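To: himlow-staff
From: Tamara Zinchenko, Workplace Relations
Date: 05/08/2022
Subject: Re: Mixed returns station and the picking roster

Dear colleagues,

Thank you to those who wrote in response to the notice on the mixed returns station at Himlow. The message from Tincuța Husar raised most of the points found in the others, and with her agreement I am answering it on the list so that all three shifts receive the same information.

Tincuța Husar wrote:
> I have worked on mixed returns at Himlow for long enough to
> remember the paper tickets, and I would like some plain answers
> before the roster changes.
>
> The notice says that the arm will take over "repetitive single-item
> picking from bins." Most of what we do on returns is exactly that.
> We take one thing out of a bin, look at it, decide where it goes and
> put it there. If the arm does the taking out, what is left for the
> six of us on the bench? Are we graders now, and is a grader paid the
> same as a picker?
>
> Second, the target. The bench is measured on 600 items a shift. If
> the arm is slower than we are on awkward things, and the grader has
> to wait for it, whose number goes down?
>
> Third, the notice says that operators will "clear exceptions." I
> would like to know what that means in practice. Are we expected to
> reach into the bin, and who has stopped the arm when we do?
>
> Last, several people on evenings have asked whether this is the
> first step to closing the bench. They would sooner be told now.
>
> Tincuța Husar
> Mixed returns, Himlow, evening shift

I will take these in the order in which they were asked.

Duties and pay. The bench positions will be retitled "returns grader" at the start of October. The grade and hourly rate of every current picker remain as they are, and the retitling does not require anyone to reapply. The work itself will change. A grader will receive items one at a time at the bench, judge their condition, and record a decision to restock, repair, donate or discard. Staff who prefer picking to grading may ask for a transfer to the outbound lines at Grevell. Those requests will be considered before the positions are offered outside the company. We recognize that a transfer to Grevell means a longer trip for most people, and the travel allowance will be extended to anyone who moves under this arrangement.

I should also correct an impression given by the notice. It described the work as "simple." That word was chosen in my office and it was a poor choice. Mixed returns are the hardest goods we handle. A bin may hold a hairbrush, a toy dinosaur, a bowl and a cup lying on its side, and each calls for a different grip. Pickers have been doing this by hand and eye without any instruction sheet, and the engineers from Gundel have told us that they are learning from the bench what the arm must be able to manage.
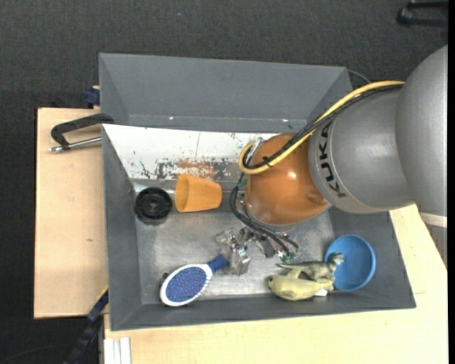 The target. The figure of 600 items a shift will be suspended for the mixed returns bench from the day the station enters service. For the first 3000 items passing through the station, no individual or team rate will be recorded at all. Gundel will keep its own record of the arm's performance, and that record will carry no employee names or badge numbers. After that period, the shift leads and two representatives chosen by the bench will meet with me to discuss what a fair measure would be. We have not decided on a number. It is possible that grading should not be measured by volume, and I have asked for this to be placed on the agenda for the meeting.

Where a grader is waiting for the arm, the waiting time will be logged as equipment time. Shift leads have been told in writing that it is not to be counted against the person at the bench. If you find that it has been, please write to me directly and include the date and shift.

Exceptions. An exception is any item that the arm leaves in the bin after its permitted attempts. No one is expected to reach into a bin while the arm is able to move. The procedure will be as follows:

The grader presses the hold button at the bench and waits for the steady light.
The grader opens the gate. Opening the gate removes power to the arm independently of the button.
The item is removed by hand and graded in the usual way.
The grader closes the gate, steps back behind the line and releases the hold.

Only the person who placed the hold may release it. This applies to shift leads, maintenance staff and visiting engineers as well. Tincuța and others have pointed out that at Jacquet, before that site was reorganized, holds were sometimes released by a second person to save time. That practice will not be accepted at Himlow.

Each member of the bench will attend training in this procedure during paid hours, before being assigned to the station. Anyone who does not feel ready after the training may ask for it to be repeated and will stay on hand sorting in the meantime. The training handout has been revised after comments from the evening shift, who noted that the first version showed the hold button on the wrong side of the bench.

The future of the bench. There is no plan to close it. I can also state what has been agreed in writing: there will be no compulsory reduction in bench positions for as long as the present site agreement is in force, and any proposal to run the station without a grader present must be brought to staff representatives before equipment is ordered. I cannot give assurances beyond the term of the agreement, and I would prefer to say so openly. Two vacancies on the day shift have been on hold since the project was approved. They have now been released and will be advertised internally first.

Several people asked about noise and lighting. The lights over the bench will be replaced, as grading requires better light than picking did. Sound readings will be taken once the station is running at its normal speed, and the results will be posted next to the shift board.

Further questions may be sent to this list or to me privately. Private questions will be answered privately, although I may repeat the general substance of an answer here where it affects others. Printed copies of this message are available from the shift leads, and a copy has been left in the break room for colleagues who do not use the list.

Yours sincerely,

Tamara Zinchenko
Workplace Relations, Himlow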